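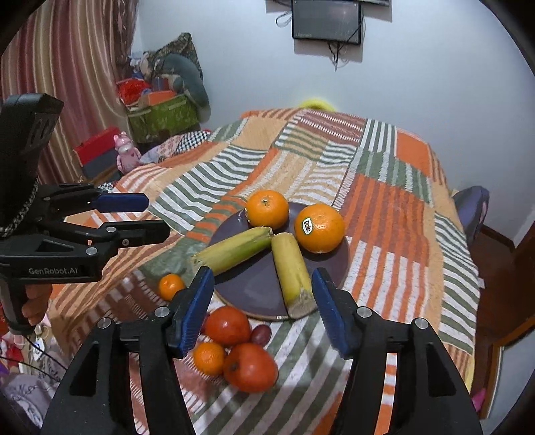
Photo: Mirjana Begović

Tue 2 November
By Tatiana Krajčí

The Pliken is a cotton patchwork bedcover sold by Hilbridge in one size, for a queen bed. I used it daily for most of a year on a mattress with a deep pillow top, where the overhang came out shorter than I wanted on both sides.

The fabric is a plain weave, 300 thread count on the face and coarser on the back. Fill is a thin cotton batting. Quilting runs along the seams only, so the larger patches have no stitching through the middle. After repeated washing the batting in those patches has started to shift toward the edges. A second line of stitching across each patch would fix this and add little to the cost.

Color has held well. I washed it at 80 degrees Fahrenheit with like colors, and the rust and green patches did not bleed into the white ones. Shrinkage was slight and mostly lengthwise. Striped patches pucker more than solid ones — the stripes are a separate, lighter cloth — and ironing takes out only part of it.

Seams are straight and double stitched at the border. One inner seam opened in December and I closed it by hand. Hilbridge offered a replacement, which I did not take up.

Warmth is moderate. Below 40 degrees outside, with the heat turned down at night, I needed a wool blanket under it. It dries slowly on a line and will not fit a small washer.

The Torex cover I had before was warmer and better quilted, but it pilled badly. I would buy the Pliken again for spring and fall, on a thinner mattress.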